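Please Remit $3 for Guacamole

Posted in April by Small Change

My phone buzzed at 7 in the morning and I did what everyone does, which was assume somebody had died. It was a payment request. Three dollars, from a friend I have known since college, with the note "guac :)".

I had eaten the guacamole. I want to be clear about that. I had, by any fair accounting, eaten more than three dollars' worth of it. But I had eaten it at her house, on her couch, while she said things like "help yourself" and "there's more in the kitchen," and I had taken those remarks to be hospitality when they were closer to a menu.

I paid it. I even sent back a little avocado. Then I lay there feeling like a guest who'd been handed a bill on the way out of Thanksgiving.

My parents had a whole system for this and the system was that you never talked about it. Somebody got dinner, somebody else got the next dinner, and if a couple went too many rounds without reaching for the check, they were discussed in the car. My mother could tell you who had paid for pizza in any given year of the Reagan administration. She kept no records. She would have been insulted by the suggestion of records. The debt just lived in her, like a pacemaker.

I used to think this was crazy, and I was thrilled when the apps came along. No more passing the receipt around the table while someone squints at it in the dark. No more person who puts in a twenty for a thirty-dollar meal and is already in his coat. For a couple of years it was heaven. Then people noticed that if you could split a dinner you could split anything.

The group I go around with settled on one called Skesata, chosen by the friend who enjoys spreadsheets. You put in what you spent and who was there, and it works out who owes whom. It will also remind people, on a schedule you choose, in one of several tones. There is a tone called Gentle. I have received Gentle. It's the voice of a dentist's office.

The real test was the cabin. Last fall six of us rented a place on the lake up past Collgate for a long weekend, and by the time we drove home the total in the app had passed $3,000. Most of that was the cabin, fine, split six ways, no complaints. It was the tail end that got interesting. One person doesn't drink and wanted the wine taken out of her share, and she was right. One person pointed out that he'd slept on the pullout. One person had brought her own coffee and, she wanted it noted, had made it for everybody. I had bought the firewood and hadn't entered it, out of what I believed was generosity, and then I found myself entering it at a rest stop near Findton with my jaw set.

Nobody was cheating anybody. If you'd asked us one at a time, we'd all have said the money didn't matter. We were just holding a machine that was very good at noticing things, and we started noticing what it noticed. I know what a bag of ice cost that weekend. I couldn't tell you much about the lake.

The odd part is that the biggest expense never went in at all. A friend's car needed a tow on the Saturday road home — all right, it was the road home, the day doesn't matter — and another friend covered it on the spot and has never mentioned it since. It was easily more than everything we'd haggled over. I think it was simply too big to request. You can ping a person for ice. You can't ping a person for the worst hour of their month.

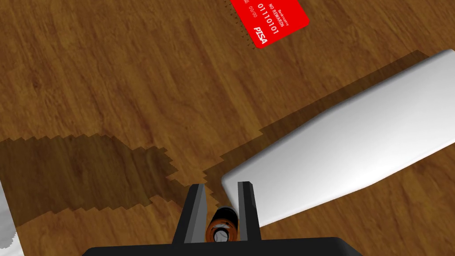

So is it rude to send a friend a request for a few dollars?

I think it depends almost entirely on whether they knew they were buying something. If we agree to split a cab, send me the request, send it from the cab, I'll pay it before the driver finds change. If you invite me over and put out a bowl, the bowl is yours. You can't turn an invitation into a sale after the chips are gone.

That's my whole rule, and I've been trying it out on people. It gets a mixed reception. A guy at work told me that he requests everything, down to the gum, and that it keeps his friendships clean. He looked very rested. He also eats lunch by himself, though I suppose he may prefer that.

And I do see the other side. Not everybody can float a round of dinners on the theory that it comes back around someday. The old way worked nicely for people with enough slack to be vague. When I was waiting tables the vague people terrified me. They'd order for the table and say "we'll figure it out," and what we figured out was usually my electric bill. I would have loved an app then. I'd have used the Gentle tone, and then whatever comes after Gentle.

So I've landed somewhere in between, with a few habits I mostly keep. I say the money part out loud beforehand, even though it makes me sound like a hotel. I don't request anything under ten dollars from anybody whose couch I've slept on. If someone requests something small from me, I pay it that day and try not to compose a speech in the shower, where I have given some of my finest remarks on the subject of guacamole.

Last week I took the guacamole friend to Liao, the noodle place we both like, and when the check came I grabbed it with a big show and said it was on me. She said are you sure and I said of course, don't be silly. It was a lovely evening. We stayed until they started putting the chairs up.

On the walk to the car she said she'd get the next one, and I said we don't have to keep track, and she said no, no, she'd like to. And I noticed that I had already made a note of it, somewhere down near the pacemaker.

It's her turn. I'm not going to say anything.

Contact | © Small Change, all rights reserved | Back to top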